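Teaching two arms to put a sticky note on a corkboard (a recipe, with regrets)
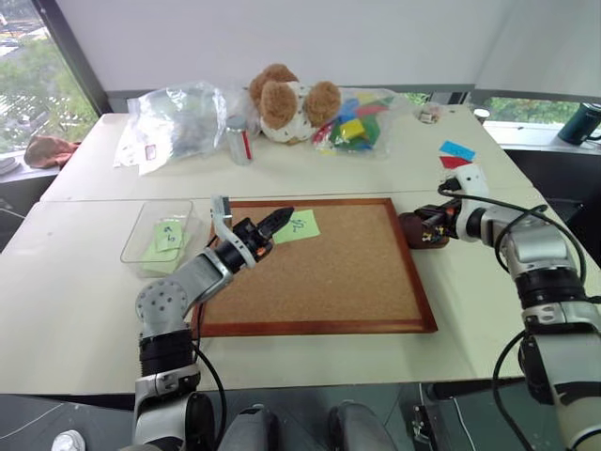

Left gripper over the note, right gripper at the edge of the board.

9/26/21

14 comments | 31 shares

Sticky notes are terrible objects. They weigh nothing, they curl, they cling to the finger you wanted them to leave, and they were designed for creatures with fingernails. We picked them as our bimanual benchmark at Claltard for those reasons and have had time since to reconsider.

The method below is the one we now call Kurholm, after the street the lab is on. It's plain behaviour cloning from teleoperated demonstrations, with one change: each demo is cut into phases, and the arm that isn't doing the interesting part gets its own loss weight. If you've trained any imitation policy on a two-armed robot you can have this running in an afternoon. If you haven't, bring a lunch.

What you need

A robot with two arms and parallel-jaw grippers, a head camera, and some way of driving the arms by hand. A cork board with a frame stiff enough to push against. A pad of sticky notes in a colour that stands out from cork; ours are pale green. An open tray to hold the spare notes. Clear plastic looks tidy and gives depth sensors fits, so use an opaque one if you rely on depth. We run on colour only and didn't care.

You also want tape for your cables. Whatever slack you think the elbow needs, it needs more, and then the loop will find the corner of the board.

Step 1. Lay out the table, then mess it up

Put the tray on the left and the board in the middle. Now turn the board a bit. Our first 60 demos were recorded with the board dead square to the table, and the resulting policy was superb at boards that were dead square to the table. Anything else it treated as a personal insult. Shift and rotate the board before every demo, and tilt a note or two while you're there.

Leave some junk at the back of the workspace. We keep a teddy bear, a can and a bag of coloured blocks on the far table. The bear has contributed more to generalization than I have.

Step 2. Record

Drive both arms through the whole task: pick a note from the tray, carry it over, place it, press it. The other gripper steadies the board. Collect 500 demos if you have the patience. Up to 8 seconds of dithering at the start of a demo is fine, as you'll trim it in the next step. Dithering in the middle is poison. The policy will learn to hover over the note looking thoughtful, and you will recognize the operator by the style of the hover.

Write a character on each note in blue marker. It gives you a visible "up", so you can score orientation afterwards. Use letters if your handwriting is anything like mine. My fives and twos are the same glyph, and I labelled a whole morning's data wrong before somebody asked.

Step 3. Cut into phases

We use four: reach, grasp, carry, press. Mokgethi, our labelling tool, guesses the boundaries from gripper width and wrist speed, and you drag them to where they should be. The grasp boundary is usually right. The press boundary is usually somewhere in the carry, so check every one of those.

Step 4. Weight the quiet arm

During the press, the placing arm moves a lot and the steadying arm hardly moves at all. An ordinary loss looks at that and concludes the steadying arm is furniture. It then lets go, the board slides, and the note ends up stuck to the table.

Multiply the steadying arm's action loss by 2 during press and leave it at 1 everywhere else. We tried larger values. The steadying arm became so devoted to its work that it wouldn't release the board at the end of the episode, and had to be talked down with the stop button.

Step 5. Train and roll out

Train until validation loss flattens, then ignore validation loss and watch the robot. Ours ranked checkpoints in nearly the reverse of the order the hardware did. Start each rollout from a board pose you didn't record. Score grasp, placement and orientation separately, or you'll spend a week fixing a grasp that was fine.

Swap what the steadying gripper is holding as well. We run the same checkpoints with a small round object in the right gripper to see whether the arm still behaves near the board. It mostly does. The Fikero baseline, which is our older single-loss policy, drops things.

Troubleshooting

Note stays on the finger: open the gripper slower and drag back a little before lifting. Clean the fingertips, too. Adhesive builds up on them.

Two notes picked at once: spread the stack in the tray so the edges are offset. A neat pile is hard even for people.

Board creeps during press: check the loss weight got applied. We had a config typo that set it to zero through most of January and wrote a rather confident internal memo about the results.

Policy freezes over the tray: see dithering, above. Find the guilty demos and delete them.

Config files and the phase-labelling guide are in the repo, under the folder named old. The one named new is older.

14 comments
Share this post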